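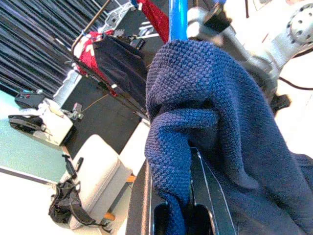
I have worked in returns for 9 years, and in February my job title changed from "returns processor" to "returns lead," which means I now say please to a machine. It doesn't need the please. It does need the rack kept where it is, with the red things and the black thing left hanging on it, and it needs somebody to stay out of its way while it gets a grip on a bunched-up piece of navy knit. I used to do that with one hand and a coffee in the other.

Vatance, who own us and a shoe place called Flosier, would like us to call it a colleague. The training packet from Closent calls it a "handling solution." On our side of the building it's known as the Intern, and it has been the Intern so long that payroll used the word in an email.

The target on the wall is 500 garments a shift. My own best day, before any of this, was 842, and I couldn't lift my arms to wash my hair that night. So I'm not going to pretend I miss all of it. My wrists are better. I sleep on my right side again.

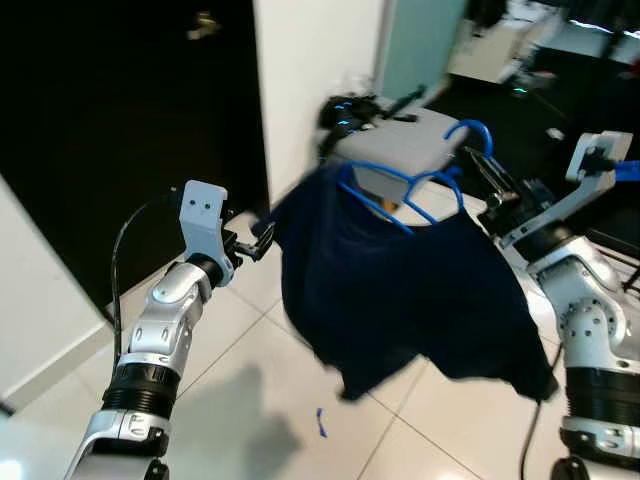 What I do miss is the talking. When there were 5 of us at the long table we got through a shift by arguing about soup and reading out the reason-for-return slips ("too shirt-like" is still my favorite). Three of the five have moved over to the Chatzigeorgiou account, which is towels, and I'm told towels have no slips at all. The two of us left stand far enough apart that you have to shout, and shouting about soup takes the fun out of it.

Management asked for feedback on the new setup, in a box that holds one line. I wrote that I'd like a stool, a radio, and a raise to go with the word "lead." The radio came at 4 p.m. the next day. It gets one station, and the station is mostly mattress ads.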